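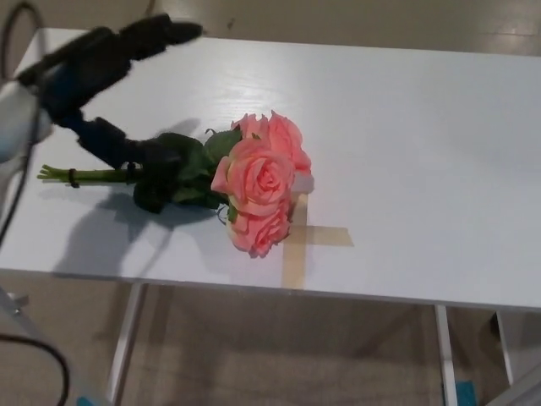 I've been selling fake flowers at Findness long enough to be picky about them, and the Rinon rose bunch is the one I keep reordering. Most faux roses go wrong in the middle. You get a flat little swirl, a ring of stiff petals, and the whole thing looks like a cupcake topper. The big bloom at the center of the bunch is the one that sold me on these — it has a tight spiral with curled, ruffly petals around it, and the color wanders between coral and a lighter pink so it doesn't read as one solid block. Lay the bunch on a white table and you really notice how warm the pink is!

I'd call it salmon if you're trying to match a room. It's lovely next to cream or gray walls and a bit much next to red (I tried it with my red kitchen curtains and took it right back out again). The leaves have a soft satiny sheen, so keep the bunch a little way back from a bright lamp.

Arranging them is easy. Bend the stems gently a little at a time, and turn the biggest rose toward wherever people sit. I like one head facing front and the others looking off to the sides, which is how they tend to grow in my yard anyway. For a tall vase, drop some crumpled paper in the bottom before you start. The Issa vase we carry is narrow enough that you can skip the paper.

For dusting, a hair dryer on cool works great. Please don't put them in the dishwasher — Ghassan Nseir wrote to tell me he'd done that, and the leaves came out in a clump.

A few details people ask for:

Item number: 823
Style: Rinon rose bunch
Color: salmon pink with green leaves
Best for: tables, shelves, hallway vases
Indoor use only
Vase sold separately

We had 215 bunches come in back in August and they went faster than I'd planned, so I've ordered more. If the button says sold out, put your email in the box underneath and I'll write to you when they're on the shelf. Eliécer Paucar packs the orders, and if you need yours gift wrapped, leave him a note at checkout. He does a nice job with the ribbon.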